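実験ノート 公開見学日の記録
2022年2月8日(火)

朝から見学対応の日だったので、いつもの実験記録とはだいぶ毛色の違う書き方になる。あとで読む人(たぶん次の見学日を担当する誰か、それから半年後の自分)のために、覚えているうちに長めに書いておく。話があちこちに飛ぶのはご容赦ください。

今日の来客は午前と午後あわせて19名。午前がSkolturaの皆さん、午後がPlulenvilleからの見学の方々で、午後の組にはお子さん連れもいらした。夏の8月にやったときは暑さでこちらがへばってしまい、説明の後半が駆け足になった反省があったので、今回は一組あたりの時間を長くとって、椅子も先に出しておいた。これは正解だったと思う。座っていただくと質問がぐっと増える。立ったままだと皆さん遠慮して、こちらが話し終わるのを待ってくださるだけになりがちなので。

準備の話から。机の上にはいつもの茶色い紙を敷いた。前日に敷いておいたら、朝には右の縁が少し浮いていて、押さえてもすぐ戻ってくる。貼り直すか迷ったけれど、作業に使うのは左寄りなのでそのままにした。ロールの巻き癖が強いのだと思う。次に注文するときは平判のものがないか聞いてみること。

制御側はEleckの新しい設定ファイルに切り替えてから初めての人前での運転で、正直に言うとかなり緊張していた。昨晩のうちに一通り空運転をして、記録番号2133まで進めてある。今日の分はその続き。開始前の点検で、左腕の原点復帰に一度だけ引っかかりがあり、電源を入れ直したら消えた。原因はまだわからない。メモだけ残す。

デモの題材は二つ。ひとつは布と木の棒を使った両腕の作業、もうひとつはPostmaの仕分けの録画上映。当初は仕分けも実機でお見せするつもりだったのが、机の段取り替えに思ったより手間がかかることが先週の予行でわかって、録画に切り替えた。楽しみにしてくださっていた方には申し訳なかったけれど、録画なら途中で止めて説明できるという良さもあって、Skolturaの方々には案外好評だった。「ここで止めて」と何度も言われ、一本の録画を見終えるのにずいぶんかかった。ああいう見方をしてもらえるのは嬉しいものです。

さて、本題の布のほう。毎回の見学で思うのだが、布を扱うというだけで皆さんの身の乗り出し方が違う。箱や部品をつかむ動作はどこかで見たことがあっても、布となると「え、それをやるんですか」という顔になる。家で毎日さわっているものだから、難しさの想像がつくのだと思う。午後の組のお一人が、洗濯物をたたむ手つきをしながら「これ、自分でも説明できないわ」と笑っておられて、私はその一言を来年の説明資料の一枚目に入れたいくらいだと思った。

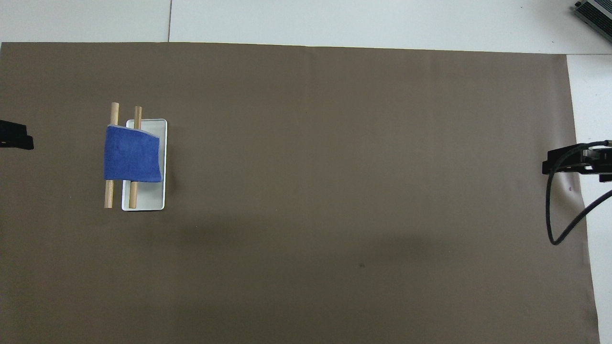 布の作業。2本の木の棒に青い布をかけたところ。右の棒は白いトレイの中。

説明のときに一番よく聞かれたのは、どうして片方の棒だけトレイに入っているのか、という点だった。両方とも同じ紙の上に置いたほうが簡単でしょう、と。そのとおりで、簡単にしたくないからこうしている、とお答えした。下の条件が左右で違うと、同じつもりで布に触れても左右で当たり方が変わってくる。そのあたりの差を見たいのだという話をしたら、Skolturaの方がすぐに「では左右を入れ替えた配置も取っていますか」と返してこられて、これは痛いところを突かれた。まだ取っていない。宿題にする。

もうひとつ多かったのは、布の色の質問。青でなければいけないのか、白い布でも同じようにできるのか。色を変えた比較はきちんとやっていないので、そうお伝えした。ただ、茶色の紙に対して見分けやすい色を選んでいるのは確かで、逆にトレイと同じ白い布にしたら、人間の目にも境目がわかりにくいでしょうね、というところで話が盛り上がった。こういう脱線が見学日の楽しみで、ついつい時間が押す。

あと、ケーブルのこと。右のグリッパのケーブルが紙の上に垂れて輪になるのを、お子さんの一人がずっと気にしていて、「ひっかからないの?」と聞いてくれた。いい質問です。今の作業範囲では布まで届かないけれど、右腕を机の中央より左へ大きく動かす題材を増やすなら、いずれ取り回しを考えないといけない。上から吊る案と、腕に沿わせて留める案があって、前から話だけは出ている。見学の方に言われると急に背中を押された気持ちになるもので、帰り際に結束バンドの在庫を確かめてしまった。太いほうが残り少ない。

午前の運転について。最初の一回は私が操作の開始を早まって、まだ皆さんが席に着く前に動かしてしまった。お見せするほうとしては失格だけれど、もう一度最初からやりますと言ったら、かえって二回見られて得をしたと言っていただいた。二回目は説明を先に全部済ませてから動かした。動作中はこちらも黙っていたほうがいいようで、静かに見ている時間があると、終わったあとの質問が具体的になる。8月のときは動作にかぶせてずっとしゃべり続けていたから、そこは大きな違いだった。

午後は速度の設定を下げた。近くで見たいという声が多かったのと、お子さんがいらしたのと両方の理由で、床のテープの線も午前より下げて貼り直した。線の前に立つと机の奥まで見通せないという声もあったので、次回は手元を映すモニタをもう一台出したい。倉庫の古いものが使えるかどうか、今週中に確認する。

非常停止ボタンの説明は、今回から実際に見学の方に押してもらう形にした。腕が動いていない状態で、押すとどうなるか、どう戻すかを体験していただく。これが思いのほか人気で、全員が押したがり、午後はほとんどボタンの列になった。戻すたびに復帰の手順を踏むのでこちらは忙しいのだが、装置を止められるのだと手で覚えて帰っていただけるのはとてもいいことだと思う。ただ、復帰の手順を口頭で繰り返しているうちに一度だけ順番を飛ばしかけた。手順書を大きく印刷して壁に貼ること。

質疑で答えきれなかったものを忘れないうちに書いておく。

・左右の配置を入れ替えた場合の記録はあるか(Skoltura)。なし。次の回で取る。
・布の折り目の向きをどう決めているか(Skoltura)。置く人の癖に任せているのが現状。決めごとを作るかどうか相談したい。
・棒の太さを変えたらどうなるか(午後の組)。細いものは手元にあるので、試すだけならすぐできる。
・ロボットは自分が失敗したとわかるのか(お子さん)。その場ではうまく答えられなかった。子ども向けの言い方を誰か一緒に考えてください。
・Postmaの録画をもらえるか(両方の組)。外に出してよい範囲を確認してから返事をする約束。

片付けながら紙を見たら、真ん中より下のところに小さな黒っぽい点がついていた。指で触っても取れない。インクなのか何かの汚れなのかは不明。明日も同じ紙を使うつもりだったけれど、記録にどう写るか気になるので替えてしまおうか、まだ迷っている。替えるなら端の浮きも一緒に片付くのだから、替えればいいのだろうな。

記録の保存について。今日の運転分はすべて見学日用のフォルダに入れ、通常の記録とは混ぜていない。速度を変えた午後の分はファイル名の末尾に印をつけてある。集計するときに午前と午後を一緒にしないように気をつけてください。フォルダの中のメモにも同じことを書いた。191番の棚に置いてあった予備の布は、午後のお子さんたちに触ってもらうのに使ったので、洗うまで実験には使わないこと。袋に入れて「見学用」と書いてある。

お茶代と印刷代の合計は2000円でおさまった。領収書はいつもの封筒に。

最後にひとつだけ。お帰りのとき、Plulenvilleからの方が、次はもっと大きい布でやっているところを見たいと言ってくださった。シーツくらいのもの、と両手を広げて。今の机ではとても広げられないのだけれど、タオルの大きさまでなら考えられるかもしれない。棒の間隔も変えないといけないし、トレイも小さすぎるかもしれない。明日、左右の入れ替えの段取りをするついでに、寸法だけでも測っておく。

明日やること:紙の交換、左腕の原点復帰の再確認、結束バンドの注文、お礼のメール(Skolturaへは午前中に)。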